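Okay I have to talk about the Drikdale town-wide swap day, which I have been looking forward to since last October and which did not let me down one bit.

1/ If you've never been: you bring whatever you don't need, you take whatever you like, no money changes hands. It fills the whole oval at Nosgate and spills down the lane behind the bakery.

2/ They reckon almost 2,000 people came through this year. I believe it. I parked so far away I may as well have walked from home -- and I'd do it again tomorrow!

3/ My favourite table belonged to Thibault Huet, who was giving away 126 jigsaw puzzles. Every single one had a note taped to the lid saying which pieces were missing. What a labour of love. I took two, both of lighthouses.

4/ Also scored: a cast iron pan, a stack of old gardening magazines, and a colour wheel poster I've already put up over the sewing machine. I got rid of three boxes of my own stuff and came home with one. Mum was very impressed with that ratio.

5/ Someone asked about the mending corner. Yes, it's back! Killian Renaud taught me to do a proper ladder stitch in ten minutes flat, after years of me doing it wrong. Bring anything with a split seam.

6/ Tips for next year: get there before nine, wear a hat, eat the dumplings early (they sell out), and carry a soft bag with a wide top so you can just drop things in as you go. 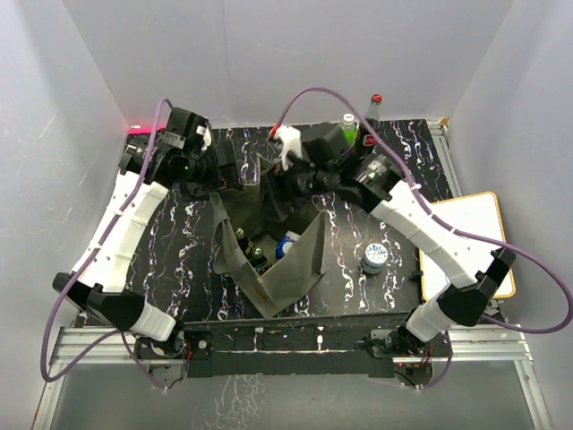
Grey-green fabric bag, open and ready for stuff.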